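How to Clear a Junk-Covered Table in One Sitting

Updated 21st July

I love a messy table. I mean it! A table with a calculator, a remote, a handful of screws and somebody's lost batteries on it is the best kind of tidying job there is, small enough to finish before your coffee gets cold and satisfying all out of proportion to the effort. I do ours at the end of every week and I look forward to it.

What you need: one shallow tray, one tub or canister with a wide mouth, something to scoop with, and a soft cloth. Ours came out of a Nillis kitchen set that lost its lid years ago, but anything with raised sides will do.

Step 1. Leave everything where it is and look.

Don't pick anything up yet. Walk around the table once and sort it in your head into big things (calculator, remote, containers) and small things (screws, connectors, batteries). The small things are where the time goes, so it helps to know where they have ended up.
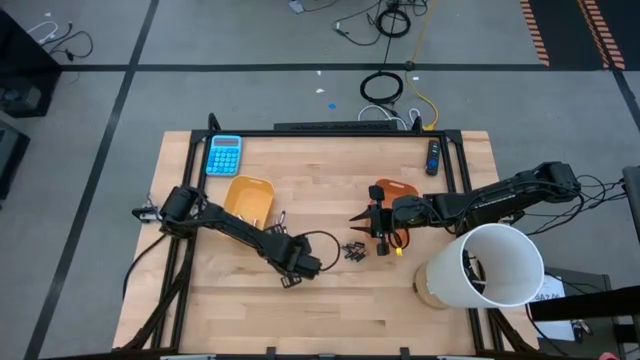 Step 2. Bring the tray to the mess.

I used to carry bits across the table to wherever the tray happened to be sitting, and I dropped about half of them on the carpet. Slide the tray right up next to the small stuff instead. A bright one is great for this — orange, yellow, anything a dark screw will show up against.

Step 3. Scoop the hardware.

Lay the scoop flat on the wood and push the pieces onto it with the side of your hand. Go slowly, and lift the front edge a little before you raise the whole thing. If you have long screws mixed in with tiny connectors, take two passes and get the long ones first. Tip them into the tray, give it a gentle shake, and pull out anything that doesn't belong.

I once sorted a Plidon hardware assortment this way, all 1,367 pieces of it, after the box went over. It took an evening and a whole baseball game on the radio, and I would happily do it again (well, maybe in August).

Step 4. Round up the batteries.

Batteries roll, so pick them up one at a time and keep them out of the metal bits. Line them up side by side, all facing the same way, and test each one before you put it anywhere near the good ones. I use a little Brillano tester that cost me 9 dollars. The dead ones go in their own container with tape over the ends until the next trip to the recycling drop-off.

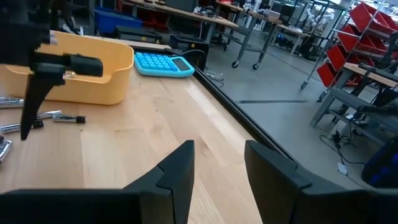
Can loose batteries go in the same tray as the screws?

Keep them apart. A screw touching both ends of a battery can short it and make it hot, so give the batteries a separate plastic box or a tray with a proper divider.

Step 5. Park the big things.

Calculator and remote go along the back, buttons up. Stand your canister upright if it has been lying on its side, and drop in the scoop.

Step 6. Wipe down.

Wipe with the grain using a barely damp cloth, then go over it dry. Butcher block gets a thin coat of Engström oil at my place twice a year, and it looks gorgeous for weeks afterward. Let the oil soak in overnight before you put the tray back.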